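September 21, 2019

Sore feet, cold coffee, and I still can't tell you which gripper I like better! I spent the whole day at the Plidisbridge workshop with Mbali Masilela and the two candidates, the Mabuza and the Marulau, and we got through 100 picks before my brain went to mush.

The Mabuza went first. It's a simple thing, two flat jaws that slide in and out, and it's quick, I'll give it that. Anything sitting out in the open it grabbed like a champ. Then we asked it to go down by the basket wall and it kept bumping the rim with its big square shoulders. Mbali moved the approach point over, I moved it back, she moved it over again (we do this a lot) and we finally settled on coming in at a slant.

After lunch we swapped in the Marulau, the one with all the little links and screws. I'd been grumpy about it for weeks because of the mounting plate, which took me most of June to get right. But oh, it's so much nicer in tight spots! The fingers open wide and the whole thing feels less like a clamp. We did balls and cubes with the basket and I let the wrist camera run while I fiddled with the closing speed.

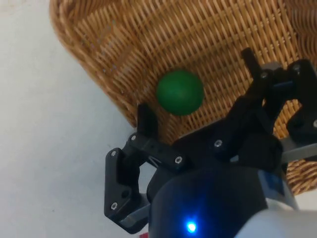
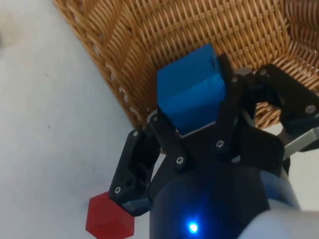 My one complaint is the cable. It pulls when the wrist turns past a certain point and I can hear it creak, and I don't want to be the person who orders a new one from Uvavura and waits forever again. Mbali thinks a longer loop and a bit of tape will do it. I think she's an optimist, but I bought the tape.

Oh, and the controller threw error 973 two times, both with the Mabuza on, both right after a restart. The manual says "check communication," thanks a lot. I wrote it on the whiteboard so I'd stop thinking about it, and of course I thought about it the whole drive home.

Tomorrow I want to try the slower close on both of them and go back to that slanted approach with the Marulau. Need to bring the good screwdriver, and my own lunch this time.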